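4.2 Anniversary posts and the second wave of listening

Songs about former lovers enjoy two lives. The first begins at release, when the label is paying attention. The second begins whenever the singer remembers the date in public. Our interest is in the second, which costs less and comes with better captions.

We collected 528 anniversary posts by recording artists, each naming a song at least one year old, and matched them with daily play counts from Gustex, the mid-sized streaming service described in Section 3. A post was coded as "romantic" if it named or plainly hinted at a former partner, and as "professional" if it thanked a producer, a mixing engineer or, in two cases, a dog. Coding was done by the first author and by Amirhossein Mirzaei, who agreed on all but 75 posts. Most of the disagreements concerned the word "you," which pop stars use with a looseness that would get a lawyer disbarred.

Romantic posts raised plays on the following day far more often than professional ones. The size of the bump did not depend on whether the breakup had been friendly. It did depend on whether the post mentioned where the song was written: a kitchen or a borrowed beach house did well, while "the studio" did nothing at all. Listeners appear willing to revisit heartbreak provided it has an address.

The bump was also short. By the fourth day most songs had returned to their usual level, and the artist had usually returned to selling perfume. The exception was Larnangate, whose ballad "Mota" held its gains through the end of May. We suspect the former partner's reply, a single thumbs-up emoji, which drew 900 comments before it was deleted and a good many more afterward. 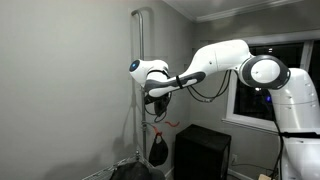
Figure 3. White robot arm with dark gray trim; a small blue light glows at the wrist.

4.3 Posts that were later edited

Of the posts in our sample, 95 were edited within a day of going up. Edits fell into two camps. In the first, the artist corrected the year, having marked the wrong anniversary. In the second, a warm sentence about the former partner became a warm sentence about "that time in my life." We treated both versions as one post and used the earlier wording for coding, on the grounds that fans had already taken screenshots.

Edited posts did slightly better than unedited ones. The fan site Zestosora keeps side-by-side comparisons of such changes, and we checked our records against its archive. Where the two differed, the archive was right every time, and our spreadsheet has been corrected accordingly.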